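Caderno de Investimento de Bairro Solley
Ref. 624 — capa mole, 60 páginas

Quem já tentou explicar a uma assembleia de moradores a diferença entre dívida sénior e capital paciente sabe quanto tempo demora uma noite. O caderno Solley foi pensado para cooperativas, câmaras e pequenos fundos que querem recuperar ruas comerciais e ainda não concordaram sobre quem paga o quê.

Traz 40 fichas destacáveis, um modelo de acordo entre financiadores e um glossário redigido por Mircea Ilie, que detesta siglas e teve de incluir bastantes.

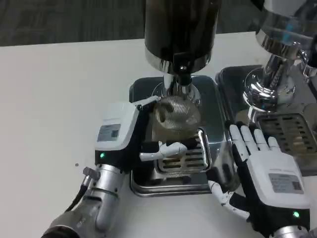

Página alterada pela última vez em 2 de outubro de 2020

Testado em Brumville e Tratdale, onde as margens acabaram mais preenchidas do que as fichas. A segunda edição tem margens maiores.

Encomenda mínima: um exemplar. Tiragem: 500. Capa em cinzento ou verde — o verde costuma esgotar primeiro, por razões que a contabilidade desconhece.

Não inclui financiamento. Já nos perguntaram.

Edição e distribuição: Quansah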